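Thursday, and the shop on Willey Street opened late again. She had the keys in her coat the whole time. Wrong pocket.

445 orders for the Caketti stands. Four hundred and forty five! And the new plates still not fitted, and her aunt on the phone from Tomau asking was it done. Almost, she said. Almost is a wide word.

Brown table. Blue bin, nothing in it. The rack you could hardly see untill the light got on it, and then it was all edges.

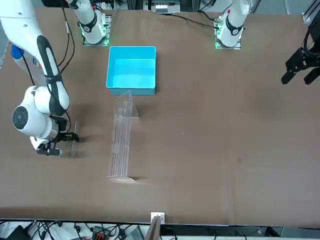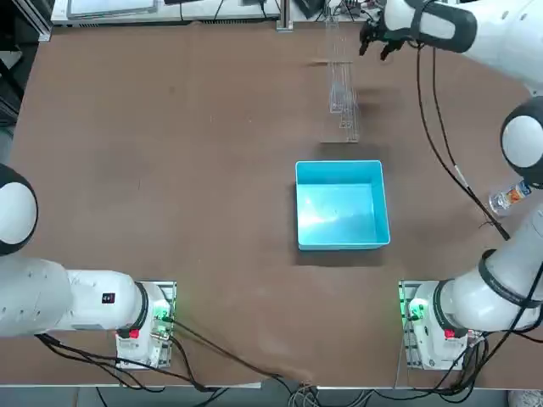
The clear rack and the blue bin, Thursday.

She drank her tea standing up. Thought about the old shop, the one in Hajji, her father holding glass to the window, looking for the scratch. Always found one. He'd put it back in the paper and say nothing and charge less.

The phone again. She let it go 10 rings.

"Is it done?"

"Its a rack," she said. "It holds things. Come and see."

Long quiet on the line. A bus going by, over there.

"I'll bring the good cups," her aunt said, and hung up.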